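From: Jurgita Bite
To: nellwood-robotics-club list
Subject: Re: [nellwood-robotics] Grasp detection on layered cloth

On the Coselow team's question from last night:

> We're getting grasp success reported on almost every attempt with the
> towel on its own, but as soon as there is a second fabric next to it or
> over it the numbers stop making sense. Is anyone else using finger
> position error as the success signal? We have the close threshold at 20
> and the controller polls every 2000 ms, which we know is slow. Also, is
> the mesh allowed in the July round or only the towels?

Taking these in order.

Finger position error works on the towel because the towel is thick. Commanded position is fully closed, measured position stops short, and the difference is well above 20 counts. The mesh is another matter. A single fold of it compresses to almost nothing, so a good pinch on mesh and an empty close give nearly the same reading. If your log marks every mesh attempt as a failure, check the threshold before you touch the approach path.

The harder case is the boundary, where the mesh lies over the edge of the towel. The reading tells you that something is between the tips but gives you no information on which layer it is, or whether it is both. We spent most of the term on this and I would not trust position error alone there.

We run a wrist camera and save one image at the end of the close, before any lift command. The image goes in the log beside the position reading, and somebody labels it by hand as mesh, towel, both, none or unclear. It is tedious. We have 957 labelled so far, of which 266 are at a boundary. 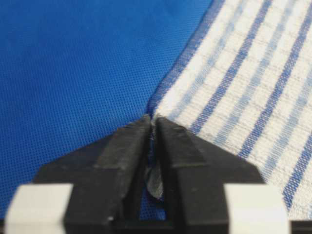 Wrist camera, fingers at the mesh/towel boundary, small fold between the tips.

I would label this one unclear. The fold is greyish and slightly translucent, which argues for mesh over towel, but the colour of thin mesh shifts a lot depending on what is behind it. Look at the strip along the mesh edge and you can see the towel weave through it. A classifier working on colour alone is going to struggle with that strip. Texture may do better, as the grid is still crisp at upper left, but the focus falls off toward the gripper and the towel stripes soften as well.

Polling at 2000 ms is too slow for this. You may be reading the position before the fingers have settled, or long after the lift has begun, and you can't tell which from the log. Either poll faster or trigger the read off the end-of-motion flag. The Ploreo controller exposes that flag — it is off by default, and the setting is under motion events.

Check your fingertips too. Ours have scuffs and small nicks along the inner faces. I haven't measured whether that changes the closed reading, but re-zeroing with the fingers empty at the start of each session costs very little.

On the rules: mesh is allowed in the July round, but only together with a towel. The Raju fixture sheet has the placement. Overlap is the team's choice provided that both fabrics lie flat enough to pass the height check. Soft folds are fine.

I can share the labels and the logging script with any team that wants them. Reply on the list and say which controller you are using.

Jurgita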